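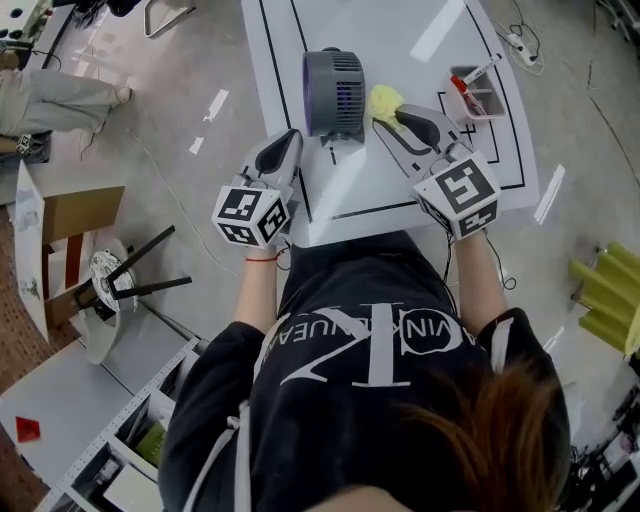 Torvik single-ply outlet, 3 degree flanged

The Torvik outlet is a vertical rainwater outlet for flat roofs, balconies and box gutters finished in PVC single-ply membrane. The body is supplied with a factory-bonded membrane skirt, so the site weld is made sheet to sheet and no clamping ring is needed.

The flange falls 3 degrees towards the throat. Set it in a recess in the insulation so that the outer edge finishes level with or slightly below the finished roof surface. An outlet left proud of the roof will hold water around the skirt and silt will collect there.

Fitting
Cut the deck opening and check it against the spigot before any adhesive is opened. Fix the flange to the deck through the pre-formed holes, using fasteners suited to the substrate. Dress the skirt flat, clean the lap with the approved cleaner and hot-air weld to the field sheet. Probe all seams once cool. The leaf guard pushes in by hand and should be left off until the roof has been swept.

On refurbishment work the old outlet should come out completely. Where this is not possible — cast iron bodies set in concrete, mostly — use the Jalteo insert, which has a longer spigot and a compression seal to the existing pipe. Confirm the pipe bore before ordering.

Not suitable for bitumen felt or mastic asphalt. For these, see the Stesard range with plain metal flange.

Technical data
Flange fall: 3 degrees
Skirt: PVC membrane, unreinforced
Spigot: vertical only
Fixing holes: pre-formed, countersunk
Longest extension pipe: 1000 mm
Colour: light grey or dark grey
Box quantity: 32 leaf guards, outlets packed singly

Maintenance
Clear the guard twice a year, the second visit in October or once the leaves are down. More often under trees. Replace any guard with broken ribs.

Ordering
Collection from the Olescombe trade counter or delivery on the weekly van. Membrane colour must be stated on the order. Outlets with cut or welded skirts cannot be returned. Drainage layouts and flow calculations: Katia Marino, technical desk. Accounts and orders: Marisa Monti.

Data sheet revised 8/5/24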